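Barrera-Gasse bekommt eine neue Fahrbahn

Graltton. Die Barrera-Gasse wird im März auf einer Länge von 180 Metern saniert. Das hat das Tiefbauamt den Anwohnern in einem Rundschreiben mitgeteilt. Der Beton ist verwittert und an vielen Stellen ausgebrochen, dazu kommt loser Schotter. »Mit dem Fahrrad fährt hier keiner mehr gern durch«, sagt Anwohnerin Ximena Tovar.

Die Arbeiten übernimmt die Firma Wondex aus Wukville, gebaut wird werktags ab 7 Uhr. Bauleiter Noboru Yoshida rechnet mit drei Wochen — vorausgesetzt, das Wetter hält. Der niedrige Bordstein auf der Gehwegseite bleibt erhalten und wird nur dort ausgebessert, wo er beschädigt ist. 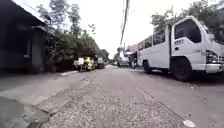

Während der Bauzeit darf in der Gasse nicht geparkt werden, auch nicht von Kleinbussen und Lieferfahrzeugen. Zu Fuß bleiben alle Häuser erreichbar. Die Mülltonnen müssen bis 10 Uhr an der oberen Einmündung stehen. Über die Freileitungen wird später getrennt entschieden.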